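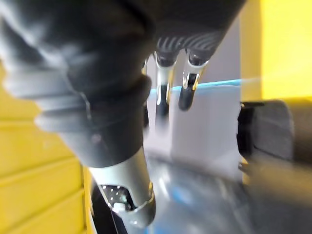
Hernel Hand – book a demonstration at Daderix

Choosing a robotic hand from a spec sheet is hard work, and we would much sooner you came in and spent a morning with one. The Hernel is a fingered hand for jobs where a plain two-jaw gripper gets clumsy, such as picking mixed parts out of a tray, turning a small jar so its label faces front, or passing something fragile from one station to the next. It has a dark, matte outer finish and bright metal segments in the fingers, and visitors nearly always want a closer look at those fingertips before we talk about anything else. Please do look, and ask us whatever you like!

What happens on a visit

Demonstrations start at 9:30 in the Sundqvist building, and Glenys Ellery will meet you at the front desk with coffee (or tea, if you let her know). She has been fitting hands to arms for longer than she cares to admit, and she'll happily go off the plan if your questions take her there. We usually begin with a slow run so you can watch each finger close, then go up to working speed, and after that the time is yours. Bring your own parts if you can – up to 300 grams each is ideal, and odd shapes are very welcome. We can take groups of up to 15, though smaller parties do get more time at the controls.

Our next open day is in April, when the Grumus controller will be running alongside the hand and you can try teaching a grip yourself. You don't need to know any programming.

Good to know

Rated grip cycles between services: 2000
Replacement fingertips: sold in pairs, kept in stock
Demonstration fee: none
Parking: behind the building, enter by the side gate

To book, call the front desk or fill in the visit form, and tell us a little about the job you have in mind – even a rough sketch helps Glenys set up the bench before you get here.

Last updated: April

We use cookies to keep this site working and to remember your preferences. Accept / Manage settings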